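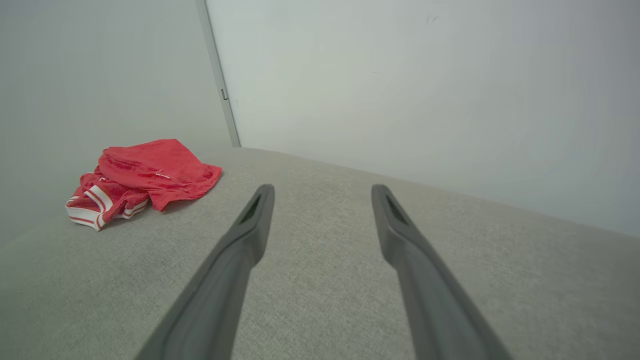 Light gray upholstery with a fine, speckled weave.

The woman who carried the library to Pustdale

I found her first in a footnote. It was in a local history of the Hirnoseck mines, a heavy book which I was reading for another purpose, and it said only that "a Miss Dimitriou lent books to the families." There was no first name and no date. I closed the book and could not stop thinking about her.

Her first name was Eleni. She came to the mining country with her brother, who kept the accounts for the company store, and she brought with her two trunks of novels. When the first hard winter closed the road to Pustdale, she packed 38 of these books on a mule and walked up with them through the snow. The miners' wives had asked for flour. She brought flour also, but it was the books they remembered in their letters.

This story is now the subject of a novel for young readers, Flitley, by Azra Kneževič. Flitley is the name of the mule. I was afraid, when I saw the title, that the mule would talk. It does not. It bites two people and eats part of a dictionary, and for the rest it behaves like a mule.

Kneževič tells the story through Anna, a girl of 12 who can read but hides it from her father. He believes that reading makes children lazy. Every few weeks Miss Dimitriou leaves a book behind the stove of the boarding house, and Anna must finish it before the mule comes back. I think many children will know this feeling of reading against the clock, even if they have never lived without electric light.

What I liked most is that the author lets Miss Dimitriou be difficult. She is proud, she corrects the grammar of people who are tired and hungry, and she quarrels with the priest over one French novel for almost a whole chapter. In the older children's books about such women, they are always patient. I grew up with those books and I never believed them completely.

The middle part is slower. There is a long strike, and the meetings are described with more care than a young reader may want. But the last winter is very strong, especially the night when Anna reads aloud to the men in the bunkhouse and her father is standing at the door.

By the time she left the mountains, Miss Dimitriou's collection had grown to 1,000 volumes. Most of them burned with the company store. A few are still in private houses in Pustdale, with her name written inside in green ink.

After I finished the novel I went back to the footnote. Somebody before me, in the same library copy, had put a small pencil mark beside it.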